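4.3 Bedroom Preparation and Insect Control

Before guests arrive, each bedroom at Skimurmont must be prepared in the order given in this section. The steps apply to the main house and to the Burnus annex. Linen counts are covered in Section 5.

1. Open the shutters and both window panels. Leave them open while the bed is being made.

2. Check the insect screens for tears and loose corners. Report any damage on the Stonier maintenance form and mark the room number clearly.

3. Close the windows before dusk. The screens in the annex do not seal fully at the lower rail, and the windows there should stay closed overnight from the start of August.

4. Set the ceiling fan to speed 2. Guests may change this setting as they wish.

5. Fit a plug-in repellent heater in any room that faces the pond. Screw the refill bottle into the underside of the heater until it is hand-tight. Do not use tools.

6. Plug the heater directly into a wall outlet, with the bottle hanging upright below it. Keep the outlet clear of curtains, bedding and furniture.
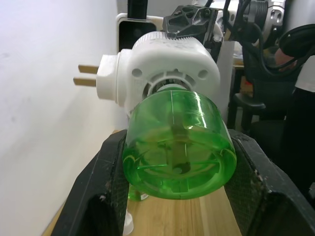

Figure 4-2. Plug-in repellent heater with green liquid refill.

CAUTION: Do not connect a heater to an extension cord or to an outlet behind a bed. Do not cover the heater. Unplug it before changing the refill, and do not touch the metal pins.

CAUTION: Refill liquid is harmful if swallowed. Store spare refills in the locked cabinet in the Chantharasri pantry, away from food. If the liquid gets on the skin, wash with soap and water and follow the directions on the product label.

7. Write the date of the new refill on the room card. Compare the liquid level with the last entry at each room change.

8. Place the guest notice on the desk. Guests who do not want a repellent in the room may ask for it to be removed – staff should do so without delay and offer a bed net instead.

NOTE: Bed nets are kept in the upstairs linen closet, shelf 64. Nets are washed by hand in cool water and dried in the shade. They must not be put in the dryer.

9. Empty all plant saucers and outdoor buckets within reach of the bedroom windows. Standing water should not be left overnight.

Questions about this section should be sent to Somkiat Nilsuwan, Guest Services. Requests for new screens go to Eyvindur Þorgeirsson, Buildings.

Section revised February 2, 2019. Continue to 4.4, Bathroom Preparation.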